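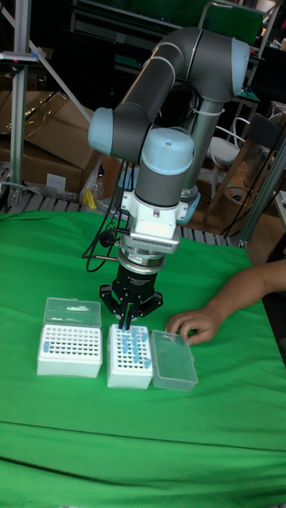

Does the robot already know what to do, one reader wrote to ask, or does a person have to show it every time? The Billinia Learning Center receives this question often. The short reply is that a robot of this kind begins by knowing very little, and that people must give it many examples before it can try a job without help.

What is an example?

When you learned to tie your shoes, someone probably showed you how. You watched, you tried, and you tried again with a different pair. A learning robot also needs to be shown. Each showing is called an example, or sometimes a demonstration. One example is a recording of a job from start to finish. It stores what the cameras saw, where the arm was at each moment, and whether the fingers of the gripper were open or closed.

The job in the picture uses pipette tips. These are small plastic tips that scientists put on the end of a tool for moving tiny amounts of liquid. A clean tip keeps one liquid from mixing with another. The tips stand in boxes with a grid of small holes on top. The light blue tips are easy to see, but they are narrow, and the gripper has to be lined up with care before it closes.

Who moves the arm?

During a recording, a trained person guides the robot with a hand control. The person decides where the arm goes and when the gripper closes. The robot is not making choices yet. The computer saves the movements so that they can be studied later.

Other people may help at the table between movements or during them. They put tips back, turn a box a little, or move a lid. Everyone follows the safety rules of the room, and the arm is kept slow.

Why are so many examples needed?

Suppose that you had seen only one dog in your life, and it was small and brown. You might not be sure what to call a large white one. A robot has the same difficulty. If a box is always full and always in the same place, the robot may learn only that one arrangement. For the Khurana project, our team recorded 387 examples of picking up tips. In some, the box was nearly full. In others, only a few tips were left.

Recording takes patience. A single example lasts roughly 20 seconds, but setting up the table for the next one often takes longer.

Are mistakes kept?

Some are. If a tip is dropped and then picked up again, the recording can teach the robot how to recover. If a camera stops working partway through, the recording is removed. Two people check every example and must agree on its label – "complete," "recovered," or "remove." In the Khurana project, 65 recordings were removed before the count given above was made.

What happens next?

The examples are given to a computer program called a model. The model looks for patterns that connect what the cameras see with how the arm should move. Afterward the robot is tested with boxes set out in ways that were not recorded. If it has trouble with one kind of arrangement, the team goes back and records more examples of it.

Words to know

Gripper: the part of a robot that takes hold of things.
Demonstration: a job done once so that a robot can learn from it.
Model: a computer program that learns from examples.

Text by Pushpa Mittal for the Billinia Learning Center, Brarkton.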